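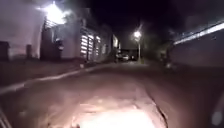 SECTION 6: RIDING AFTER DARK

Astby Folding Bicycle, Owner's Guide

Please read this section before your first ride in the dark. It explains how to set the front lamp, the rear lamp and the reflectors, and what to check on the road. For battery charging, go to Section 4.

6.1 Before you start

You need the small hex key from the tool bag and a wall or garage door that you can face from a distance of five steps. Do the setting in the evening, when it is dark enough to see the edge of the light on the wall.

Note: The Fabbri lamp and the Vurkano lamp use the same bracket, but the screw is on the left side for Fabbri and on the right side for Vurkano. The drawings inside the lamp box show which one you have.

6.2 Setting the angle of the front lamp

1. Unfold the bicycle fully and close both frame locks. If the frame is not locked, the lamp angle will be wrong afterwards.
2. Pump the tires to the normal pressure.
3. Stand the bicycle upright, facing the wall. Ask another person to hold it, or lean it on something firm. Do not use the kickstand for this step.
4. Switch the lamp to LOW.
5. Loosen the bracket screw by one half turn. Do not take it out.
6. Tilt the lamp until the top edge of the light on the wall is a little lower than the lamp itself.
7. Tighten the screw until the lamp does not move when you push it with one finger.
8. Ride slowly on a quiet street and look where the light falls. If there is a very bright patch close to the front wheel and the street farther on is dark, the lamp points too low. Stop and repeat from step 5.

CAUTION: Do not look into the lamp when it is on HIGH. Do not point it at the eyes of people or animals.

CAUTION: A lamp which points too high disturbs the drivers coming toward you. When you carry a front bag, check the angle again, as the bag can push the lamp up.

6.3 Rear lamp and reflectors

The rear lamp switches on together with the front lamp. Press the button under the saddle one time for steady light and two times for flashing. In some places flashing is not allowed, so please ask about the local rule.

Wipe the reflectors with a damp cloth. Do not use alcohol or kitchen cleaner. A broken reflector must be replaced with part number 324.

6.4 Reading the road surface

The wheels of a folding bicycle are small, and they feel every damage of the road more than large wheels do. Long cracks in the asphalt are the most difficult, especially if they go in nearly the same direction as you ride. The front wheel can fall in and follow the crack.

- Slow down before the crack, and do not brake on it.
- Cross it as straight as the traffic permits.
- Keep both hands on the bar and the elbows soft.
- If it is too wide to cross, stop, get off and walk the bicycle over.

WARNING: Never ride with only a phone light. It is not strong enough and it can fall from the bar.

6.5 Storing the lamp

Take the lamp off before folding. Put it in the Plernetus pouch with the glass side toward the soft cloth. For spare brackets, order part number 241 from the shop where you bought the bicycle.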